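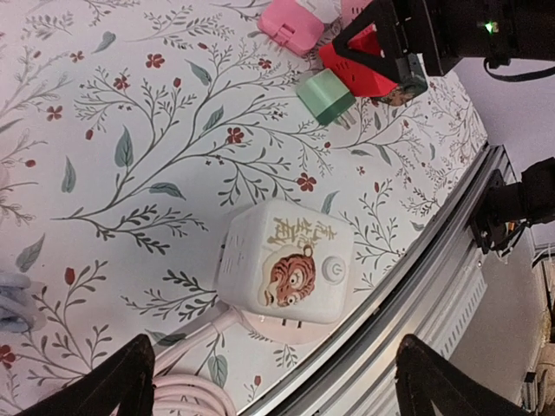

Frequently Asked Questions: Staying with Us at Corna House

Hello and welcome! We get a lot of the same questions before people arrive, so Ilham sat down with a pot of tea and wrote out the answers to the ones that come up most (and a couple that only came up once but were too good to leave out). If yours isn't covered, please write. We love hearing from you, even if it takes us a day or so to answer.

Before you arrive

How do I get to you from Clastthorpe station?
Take the 751 bus from the stop across the road and ride it to Porkau Lane, then walk uphill with the church on your left. It's a pretty walk and a bit of a climb, so if you have heavy bags, let us know which train you're on and Eoin will come down in the car. He likes the outing!

What time can I check in?
Any time from midafternoon until 9 in the evening. If you're running later than that, call us from the road and we'll tell you where to find the key. Please don't sit outside in the dark being polite, which has happened more than once.

Is there a minimum stay?
Two nights for most of the year, and longer in July, when the whole town seems to have cousins visiting.

Do I need to bring a plug adapter?
If you're coming from another country, quite possibly, so have a look at the plugs on your things before you pack. Check the small print on anything that heats up, too, like a hair dryer or a curling iron. An adapter changes the shape of the plug and leaves the voltage just as it was, and plenty of perfectly good hair dryers have come to grief that way. Phone and laptop chargers usually handle either voltage, and it'll say so on the charger in very tiny letters.

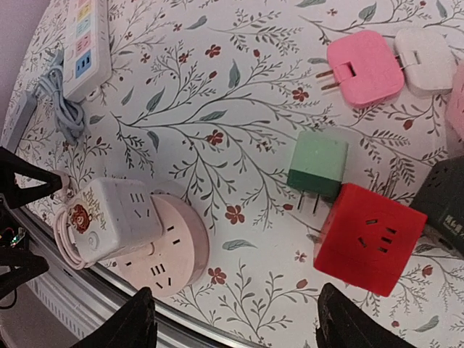

Róisín Keane wrote to us after her stay to say she wished we'd told people to bring a longer charging cable, the kind that reaches from the wall to the pillow, and that a second pair of wool socks wouldn't hurt either. We think she's right on both counts, so consider yourself told.

Can I mail a package ahead?
Yes, as long as your name is on it along with ours. We'll put it in your room. 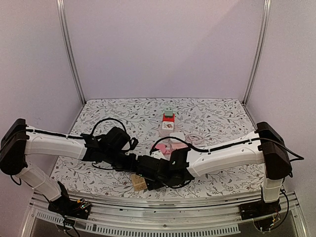
DURING YOUR STAY

What's for breakfast?
Eggs, rolls, fruit, and whatever jam we're working through. Zinhle bakes most mornings and is happy to make something without nuts or dairy if you mention it the night before. Coffee is on early, and you're welcome to come down in your slippers.

Can I borrow books from the landing?
Please do! Eyvindur Hauksdóttir started the shelf years ago with a box of mysteries, and it had grown to 288 books when we last cataloged it. Take one home if you're in the middle of it and leave another in its place.

Is there somewhere to eat nearby?
Szabó, at the bottom of the lane, does a lovely soup and a very large dumpling. It fills up early, so reserve a table if there are more than a few of you.

Can I do laundry?
The washer is in the back hall and soap is on the shelf over it. There's a clothesline in the yard for when the weather is kind, and a folding rack for when it isn't. We only ask that you don't start a load after 9 at night, as the back bedroom shares a wall with it.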